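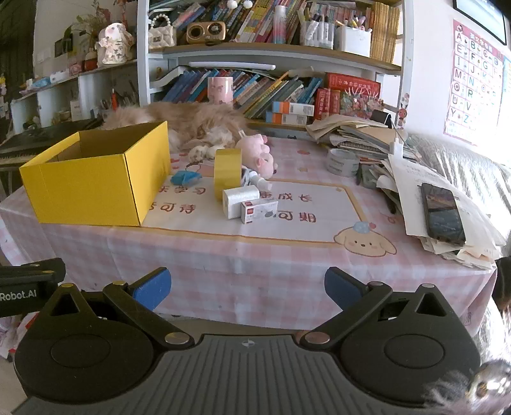
분홍 체크무늬 식탁보 위에 노란 상자와 테이프, 종이 더미가 놓여 있다. 앞쪽은 파란 손가락을 벌린 그리퍼.

책상은 언제 치워 줄래
집안일 로봇을 기다리는 사람들에게, 그리고 아직 기다려야 하는 이유에 대하여

우리 집에서 가장 오래된 논쟁은 책상을 누가 치우느냐 하는 것이다. 다들 자기 물건은 얼마 없다고 주장하고, 맨 밑에 깔린 영수증은 언제나 임자가 없다. 그래서 로봇이 집안일을 한다는 소식이 들릴 때마다 나는 로봇이 빨래를 개는 장면보다 책상 장면을 먼저 찾는다. 컵을 집어 옮기는 영상은 많고, 수건을 반으로 접는 영상도 이제 제법 많은데, 누가 살다가 그대로 둔 책상을 통째로 맡기는 영상은 드물다. 어쩌다 있어도 책상이 지나치게 점잖다. 컵 하나, 사과 하나, 블록 하나. 그런 책상이라면 나도 치우고 싶어지겠다.

그러니 위의 책상은 반갑다. 테이프만 해도 두 개인데 노란 것은 모로 서 있고 투명한 것은 납작하게 누워 있다. 둥글다는 점은 같아도 잡는 법은 꽤 다르다. 서 있는 테이프는 양옆에서 살짝 집으면 될 것 같지만 조금만 빗맞아도 굴러갈 테고, 누운 테이프는 두툼해서 손가락을 한껏 벌리거나 가운데 구멍에 하나를 넣어야 한다. 오른쪽 종이 더미로 가면 이야기가 더 길어진다. 흩어진 종이 위에 휴대전화가 얹혀 있고 종이 몇 장은 책상 모서리 밖으로 조금 늘어져 있다. 사람이라면 전화부터 들어 옆에 놓고, 종이를 두 손으로 모아 톡톡 쳐서 맞출 것이다. 생각이라고 부를 만한 것도 없이 그렇게 한다. 로봇에게는 이 한 줄이 통째로 과제다.

올봄에 몇 달 동안 나는 이 문제를 붙들고 있는 회사들을 찾아다녔다. 처음 간 곳은 Ument다. 가정용 정리 로봇을 만든다는 회사인데, 사무실에 들어서자마자 본 것이 로봇보다 많은 살림살이였다. 아이들 장난감, 반쯤 쓴 물티슈, 뚜껑 없는 펜, 짝 잃은 장갑. 개발팀은 이것들을 모아 둔 방을 창고라고 부르다가 언젠가부터 그냥 거실이라고 부른다고 했다. 그날 로봇은 바퀴 달린 몸통에 팔 두 개를 달고 낮은 탁자 앞에 서 있었고, 탁자에는 물건이 14개 올라가 있었다. 나더러 마음대로 흩어 놓으라기에 조금 심술을 부려서 머리끈을 공책 밑에 반쯤 밀어 넣었다.

결과부터 말하면 로봇은 14개 가운데 열두 개를 바구니에 넣었다. 남은 것은 머리끈과 얇은 엽서 한 장이었다. 걸린 시간은 28분. 나는 중간에 커피를 한 잔 마셨고, 커피가 식을 무렵에도 로봇은 엽서 모서리를 손끝으로 긁고 있었다. 이상하게 지루하지는 않았다. 한 번 실패하고 팔을 뒤로 물렸다가 각도를 바꿔 다시 다가가는 모습이, 뭐랄까, 젓가락을 처음 쥔 아이를 보는 것 같아서 자꾸 응원하게 된다(응원한다고 빨라지지는 않는다!). 옆에 있던 엔지니어는 작년 이맘때라면 엽서 앞에서 아예 멈춰 섰을 거라고 했다. 포기하지 않고 다시 해 보는 것, 요즘 이 분야에서 가장 크게 좋아진 부분이 바로 그것이라고.

그럼 왜 이렇게 어려운가. 여러 사람에게 물었는데 대답이 조금씩 달라서 재미있었다. 어떤 이는 눈이 문제라고 했다. 투명한 테이프, 번들거리는 화면, 속이 비치는 병은 카메라가 깊이를 재기 까다로운 물건들이다. 빛이 통과하거나 튕겨 나오니 있는 것이 없는 것처럼 보이기도 한다. 어떤 이는 손이 문제라고 했다. 두 손가락 집게는 상자를 집는 데는 더할 나위 없지만 종이를 가지런히 모으는 데는 서툴다. 손끝에 무엇이 얼마나 눌리는지 느끼지 못하는 손으로 연필을 쥐어 보라며, 그는 내게 두꺼운 겨울 장갑을 건넸다. 나는 연필을 세 번 떨어뜨렸다.

하지만 내 마음에 가장 오래 남은 대답은 Jamon에서 들은 것이다. 여기는 로봇을 만들지 않고 로봇이 배울 동작을 모으는 회사다. 사람이 손에 그리퍼를 쥐고 집안일을 하면 거기 달린 카메라가 그 과정을 담고, 그렇게 쌓인 기록을 나중에 로봇이 배운다. 로봇을 집집마다 들여놓기는 어려워도 집게 하나쯤은 어느 집 책상에나 가져갈 수 있으니 꽤 영리한 방법이다. 담당자는 같은 상자를 서랍에 넣는 동작만 300번 넘게 본 사람이었는데, 사람마다 버릇이 그렇게 다를 수가 없다고 했다. 상자를 밀어서 넣는 사람, 일단 들었다가 놓는 사람, 넣고 나서 꼭 한 번 두드리는 사람. 로봇은 두드리는 버릇까지 배울 때가 있단다. 그 얘기를 하며 그가 덧붙였다.

“어려운 건 집는 게 아니에요. 이 물건이 여기 있어도 되는지를 아는 거죠.”

나는 집에 돌아와 그 말을 내 책상에 대 보았다. 구겨진 종이 한 장이 있었다. 버려도 되는가? 펴 보니 딸이 그린 그림이었고, 버렸다가는 저녁 내내 원망을 들었을 것이다. 위의 책상도 마찬가지다. 옆으로 누운 분홍 돼지 인형은 치울 물건인가, 거기가 제자리인가. 노란 상자 곁에 구겨져 있는 파란 물건은 버릴 것인가, 누군가 이따가 다시 쓸 것인가. 책상 안쪽에는 길고 복슬복슬한 털 덩어리가 길게 뻗어 있는데, 내 눈에는 엎드린 고양이처럼 보인다. 고양이라면 정리 대상에서 빼야 한다. 아니, 그보다 먼저 로봇이 조심조심 물러나야 한다. 집이라는 곳은 이런 판단으로 가득하고, 판단의 근거는 대개 그 집 식구들 머릿속에만 있다.

공장이라면 사정이 낫지 않을까 싶어 Adico의 포장 작업장에도 가 보았다. 주문받은 문구류를 상자에 담고 완충재를 넣고 테이프를 붙여 내보내는 곳이다. 물건의 자리가 정해져 있고 조명은 한결같으며 고양이가 없다. 과연 로봇 팔은 여기서 훨씬 의젓했다. 같은 크기의 상자가 줄지어 오면 집고, 돌리고, 내려놓는다. 테이프도 기계가 반듯하게 붙인다. 그런데 테이프가 떨어졌을 때 새것으로 갈아 끼우는 사람은 여전히 사람이다. 끝을 손톱으로 더듬어 찾아서 살짝 떼어 내고, 엉겨 붙지 않게 당겨 롤러 사이로 넘기는 그 일. 나는 우리 집에서도 테이프 끝을 찾느라 번번이 눈을 가늘게 뜨는 사람이라 로봇에게 조금 동지애를 느꼈다.

작업반장 말로는 로봇이 들어온 뒤로 어깨 아픈 사람이 줄었다고 한다. 대신 로봇이 멈추면 달려가는 일이 새로 생겼다. 상자 날개가 접힌 채로 오거나 봉투가 겹쳐 오면 팔이 허공에서 우두커니 기다린다. 그러면 누군가 가서 날개를 펴 주고 초록 단추를 누른다. 처음에는 하루에도 수없이 그랬는데 요즘은 점심 먹는 동안에는 대체로 조용하다고, 반장은 자식 자랑하듯이 말했다. 봉투를 다루는 라인은 그래도 아직 전부 손으로 한다. 얇고 미끄럽고 제멋대로 휘는 것은 공장에서도 제멋대로다.

마지막으로 Engström의 시험 주택 이야기를 해야겠다. 부엌과 거실이 딸린 작은 집을 한 채 꾸며 놓고 로봇을 며칠씩 살게 하는 곳인데, 내가 갔을 때는 5월이라 창을 다 열어 두었고 커튼이 바람에 들썩였다. 로봇은 커튼이 움직일 때마다 잠깐씩 고개를 돌렸다. 여기서 하는 시험은 속도를 재지 않는다. 아침에 어질러 놓고 외출했다가 돌아왔을 때 집이 얼마나 살 만해졌는지를 본다. 느려도 괜찮다는 것이다. 어차피 사람은 밖에 있으니까. 듣고 보니 맞는 말이었다. 우리 집 식기세척기도 나보다 훨씬 느리지만 그걸로 불평한 적은 없다.

그날 오후 세 시 무렵 로봇은 소파 위의 담요를 개려다가 두 번 실패하고 세 번째에 네모 비슷한 것을 만들었다. 그다음 컵을 싱크대로 옮기고, 바닥의 양말을 주웠고, 탁자 위 잡지 네 권을 크기와 상관없이 포개 놓았다. 책상에는 손을 대지 않았다. 왜 책상은 안 하느냐고 물었더니, 책상은 아직 허락하지 않는다는 대답이 돌아왔다. 컵을 잘못 두면 다시 가져오면 되지만 서류를 잘못 섞으면 집주인이 로봇을 환불하고 싶어 한다고. 잡동사니 가운데 로봇이 모르는 물건은 한쪽 쟁반에 모아 두고 저녁에 물어보게 하는 방식을 시험하는 중인데, 쟁반에 올라오는 물건이 하루 30개가 넘으면 사람들이 쟁반을 쳐다보지도 않게 된다고 했다. 그 마음은 나도 안다. 우리 집 현관에도 그런 쟁반이 하나 있다.

그래서 지금 살 만하냐고 묻는다면, 나는 바닥과 세탁실 근처의 몇 가지 일에는 조심스럽게 기대를 걸어도 좋겠다고 답하겠다. 바닥에 떨어진 것을 줍고, 단단하고 큼직한 것을 정해진 통에 담는 일은 내가 본 로봇들이 느리게나마 해냈다. 얇은 것, 투명한 것, 겹쳐 있는 것은 좀 더 기다려야 한다. 책상은 그 셋이 모조리 모이는 자리인 데다 물건마다 사연까지 붙어 있으니 아마 맨 나중일 것이다. 취재를 다니며 만난 개발자들에게 자기 집 책상은 어떠냐고 빠짐없이 물어보았는데, 다들 웃으면서 화제를 돌렸다.

참, 우리 집 책상은 지난주에 식구들이 함께 치웠다. 맨 밑에서 작년 가을 도서관 대출증이 나왔고, 역시 자기 것이라는 사람은 없었다. 일단 현관 쟁반에 올려 두었다.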